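Section 4. Setting up and checking a grasp planner in simulation

Read this section before you trust anything the planner tells you. Conero installs quickly and will report a valid plan within a minute of starting. A valid plan only means the solver found a path it liked. The steps below are for finding out whether you should like it too.

4.1 Before you start

You need Conero installed with the Tondora physics plugin, a robot description that loads without warnings, and one kitchen scene from the scene library. Use the kitchen scene for the first run even if your real work is in a warehouse. The tests in 4.3 have reference results for it and for nothing else.

Note: The release notes say Dratora scene files can be imported directly. Sorcha Heffernan tried this on the current version and the collision meshes came in at the wrong scale. Convert them first with the scene tool.

4.2 Loading the scene and the arm

1. Start the planner server and wait for the word READY in the log. The green light in the panel comes on earlier and means only that the process exists.

2. Load the scene, then the arm. If you load the arm first, its base is placed at the world origin and the mount offset is ignored without any message.

3. Open the collision view and turn off the visual meshes. Look at the counter, the wall and the mount. Every surface you care about should have a collision shape. A surface that looks solid in the normal view may have none at all.

4. Set the random seed to 11. The default is to draw a new seed on each run, which makes every bug report we get from new users impossible to repeat.

5. Set the planning attempts to 100. The vendor's quick-start guide suggests 4, and the demo does work with that number. We have not found much else that does.

Caution: Do not raise the contact tolerance to make a failing plan pass. It will pass. The same plan on hardware will push the fingers into the counter.

4.3 Checking the approach

1. Choose an object on the counter and ask for a top-down grasp.

2. Step through the plan one waypoint at a time. Do not use the playback button, because it smooths between waypoints and hides small jumps in the wrist.

3. Pause when the open fingers are over the counter and the object is still standing off to one side. Compare what you have with the view here. 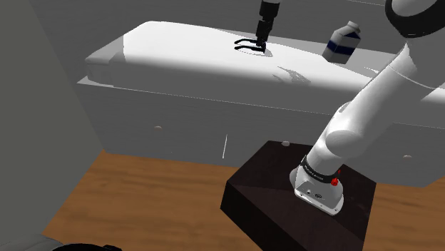 4. Read the fingertip clearance from the state panel. Shadows are a fair hint that the gripper is low, but they come from the renderer and the planner knows nothing about them. If the number and your eye disagree, check the tool frame first.

5. Check the upper link against the edge of the counter as well. Most people watch the fingers and miss an elbow that is passing through a cabinet front.

6. Save the state file with the plan. A screen capture alone is no use to anyone who has to debug it.

4.4 What the success score means

Conero prints a score after each batch. In May, Reiko Kamata and Killian Leblanc ran 1,232 plans through the checker and compared the scores with what the physics engine did with each plan. Plans with high scores dropped the object often enough that we stopped using the score as a pass mark. Treat it as a way to sort plans — the bad ones do mostly end up at the bottom.

Note: The "perception confidence" field is filled in even when perception is off. In that case it is read from the scene file and tells you nothing about your detector.

4.5 If the plan fails

"No IK solution": check the mount offset, then the joint limits. Reloading the scene rarely helps, whatever the error text says.

"Start state in collision": open the collision view again. The usual cause is the base overlapping its mount by a hair.

No message and no plan: restart the server. Qianru Su has an open ticket on this one. Attach your log and your seed.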